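Visit to the Granau resistance archive and printing house

The archive at Granau opens to outside readers on one Saturday in September, and our history reading group took places on the morning tour. The reason for going was the Chow collection, which supplies most of the source notes in the book we finished in spring, on the women couriers of the Rerorbridge line.

Entry is by the yard door. Bags go in lockers, pencils only. The tour was led by Sum-yee Cheng, who catalogued the courier papers and is now working through the letters. She kept to the documents and left the better-known anecdotes alone, apart from correcting two of them.

The collection fills 18 metres of shelving. Each courier has a folder, arranged by code name, with a cross-index to real names where these are established. For 55 of the women there is no confirmed name at all. The book gives a lower figure because it went to press before the second index was checked.

We were shown one forged travel permit, one ration book and a run of the underground news-sheet. The permit paper is thinner than the genuine issue and the stamp is slightly too large - a fault the book mentions in passing but does not illustrate. The news-sheet was duplicated in batches of 500, on both sides, and the later numbers are hard to read where the ink has come through.

After the break we went down to the Vakar press, in the cellar of the same building. It is a hand-fed platen machine, kept in working order. The published account has it printing the first manifesto. Cheng's view is that the typeface does not match and that the manifesto was set elsewhere, probably at Rerorbridge.

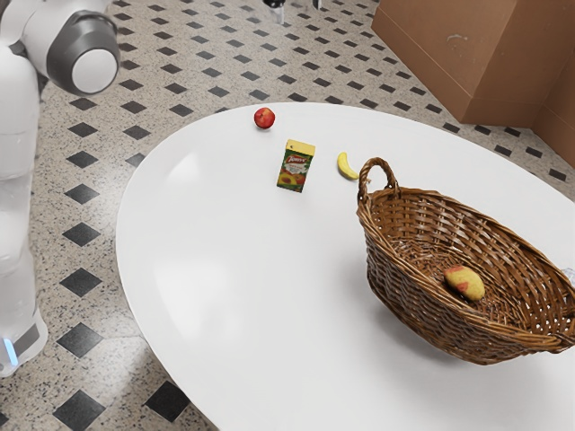 The last part was a session on the oral testimony. The recordings run to more than 60 hours and have been transcribed in full, but only the transcripts can be ordered. Where a witness gave two accounts at different dates, both are kept and neither is marked as preferred. The book tends to merge them, most obviously in the chapter on the bridge crossing, and readers who want to follow the dates should use the transcripts.

Requests go in writing, with the folder code. The reading room closes at 4 pm and there is no café - the nearest is by the station.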